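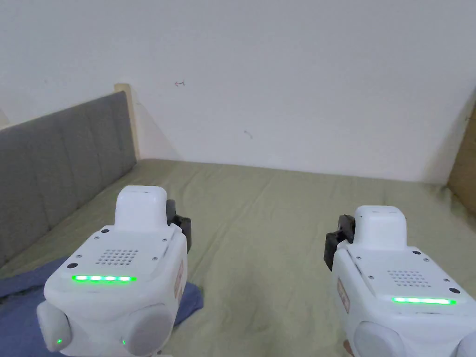
Where Does Cotton Come From?

Cotton grows on a low bush. When the seed pods ripen, they split open and show soft white fibers.

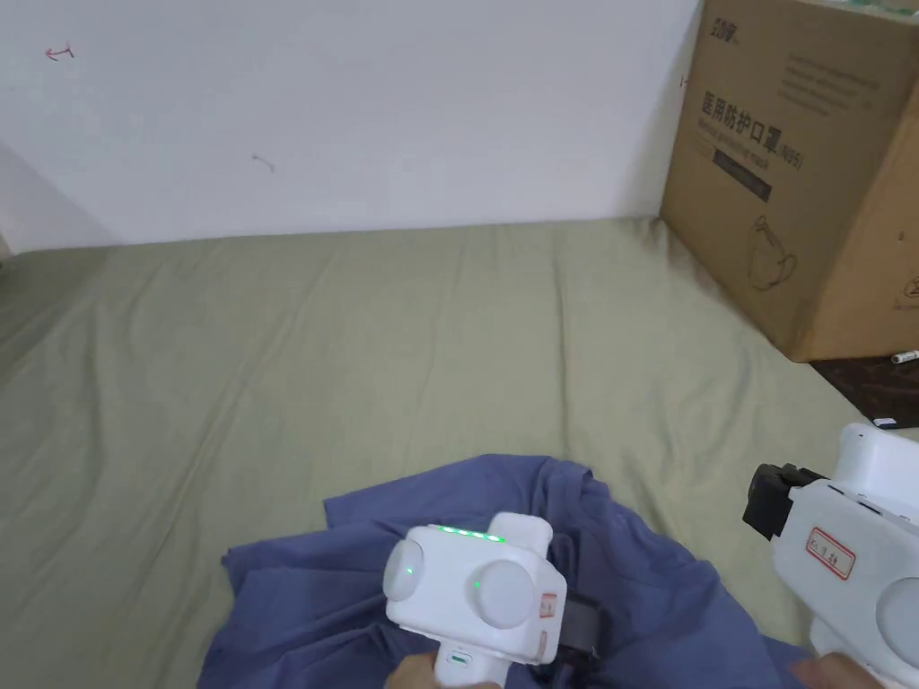

A wrinkled blue T-shirt.

A machine called a gin pulls the fibers away from the seeds. The fibers are then combed and twisted into 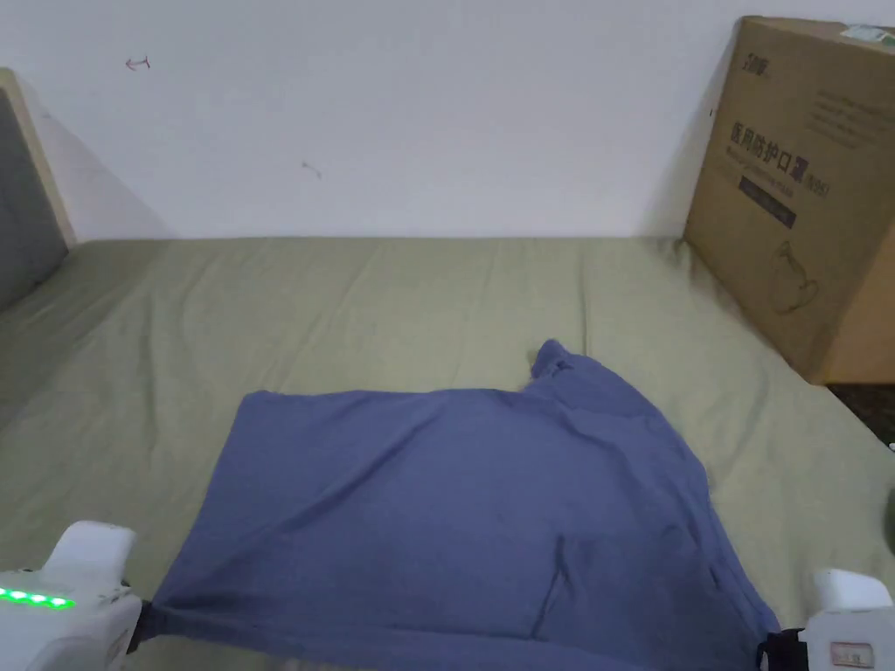 yarn, and the yarn is knitted or woven into cloth. Color is added with dye – sometimes to the yarn, sometimes to the finished cloth.

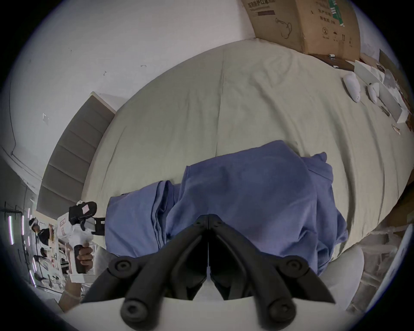

Blue fabric with folds and creases.

Text: Fergal Buckley, Andirar Museum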